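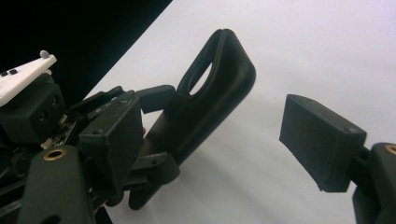 L. Fonseca

July 2022

Ukent hand gripper kit, evaluation unit. Bench notes, continued.

Reassembled after swapping the left finger. The replacement is the matte printed block from the spare set and it seats better than the first one did. Brass inserts in the bracket arms took the screws without spinning. On the January kit two of them pulled out, so Weso has either changed the hole size or the insert. Ask which.

Part on test is the black plastic piece with the oval opening in the flared tab. Awkward shape: thick rounded body, split rim at the top, and the short rectangular stub on the side gets in the way of a square grip. Held low on the body against the left finger it stays clear of the stub. Gripping by the tab is no good, the rim slides.

Travel is fine for this part, with plenty of open gap left on the right side. Mass on the bench scale with no part, 639 g. Supplier sheet says less, but the sheet may leave out the cable. Weigh again with the cable off.

Ran 40 pick and release cycles by hand on the white board. Three drops, all from starting too high on the body. Then 157 more with the start point moved down, one drop. Trigger force feels uneven near full close. Could be the linkage pin, could be the servo. Check pin for play before blaming the servo.

Black part in black fingers is hard to make out in the recordings, and the shadow on the board confuses the edge finder. Zernthorpe wanted light gray fingers for their order and I now see the point. Print one pair in gray, same file, same infill.

Price quoted is 440 per kit, fingers included, no spares. Spare finger pairs are extra. No answer yet on whether the circuit board can be bought separately. It sits exposed between the housings and I would want a cover over it before giving the unit to the night shift.

Open: insert change, cable mass, pin play, board cover. Unit stays on bench 2 with the tag on until the gray pair is done.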